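FOR IMMEDIATE RELEASE

Grandoddale Bead Fair Returns, Bracelet Tables Open to Walk-Ins

GRANDODDALE – Saturday, May 27, 2023 – Brurkotach, the bead and findings shop on Galbraith Street, is bringing its bead fair back to the Rirness Hall this September. Two days, doors at ten both mornings. Free to get in, pay only for what you buy or string.

The fair is for anyone who likes beads. Beginners, kids with a grown up, people who have been making bracelets for years and just want to dig through the trays. No sign-up needed for the stringing tables. Sign-up IS needed for the knotting class, see below.

What's new this year

More room. Last year the sales tables and the stringing tables were jammed into the same end of the hall and it got loud. This time selling goes along the street side, making goes at the back by the kitchen hatch. Up to 75 people can sit and string at once.

More glass. Visitors asked for it, the shop listened. Glossy rounds in the strong colors, frosted glass in the pale ones, faceted clear beads with a pearly finish. Wood and shell still there, just less of it. Seed beads sold by the tube only, please dont ask for loose.

A mending table. Bring a bracelet that has snapped or gone slack and have it restrung on fresh elastic while you wait. Bring all the beads you can find – the shop will try to match a missing one but can't promise. Clasps and wire work are not part of the mending table. No watches, no rosaries over one strand, no pearls.

A sorting bench for mixed beads, sold by the scoop. Leftover and odd beads from the year go in here. Sort them at the bench or take them home in a bag and do it there.

Sales tables

There will be 17 sellers, most of them from Grandoddale and the towns close by. Finished bracelets, loose strands, cord, elastic, pliers, trays. Some take cards, some dont. The closest cash machine is across from the hall and it runs out by Saturday afternoon most years, so come prepared.

Finished bracelets will be laid out flat on striped cloths, same as in the shop, so colors can be compared side by side and tried on. Single-color loops next to mixed ones. A good way to plan a set before buying strands – pick a plain red, say, then see what sits well beside it.

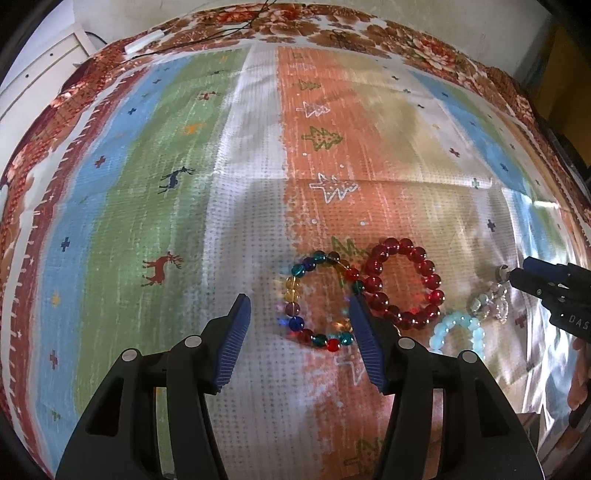 Bead bracelets on a striped cloth, including a multicolored glass loop and one in deep red.

Knotting class

Held both mornings in the side room, 2 hours, cord and beads included. Covers the sliding knot, the plain overhand between beads, and how to finish so the ends don't fray. Ages twelve and up. Sign up at the Brurkotach counter or by phone during shop hours. Full refund if you cancel a week ahead, none after.

Getting there

Rirness Hall is at the low end of Galbraith Street, past the library. Parking behind the building, enter from the side lane, not the front. The bus stops at the corner. Level entry at the back door, restrooms on the same floor. Strollers are fine on the sales side but tight between the stringing tables.

Coffee and sandwiches at the hatch until they are gone. No food or drinks on the bead tables please.

Sellers wanting a spot on the waiting list should write to the shop with a short note on what they sell and how much table they need. Tables are one size and cant be split. Sellers bring their own cloth and lights, the hall provides chairs and a shared outlet strip.

About Brurkotach

Brurkotach sells beads, cord and small tools in Grandoddale and runs evening stringing sessions at the shop all year. Open Tuesday thru Saturday.

Press contact: Brurkotach, Galbraith Street, Grandoddale. Larger copies of the picture available on request.

###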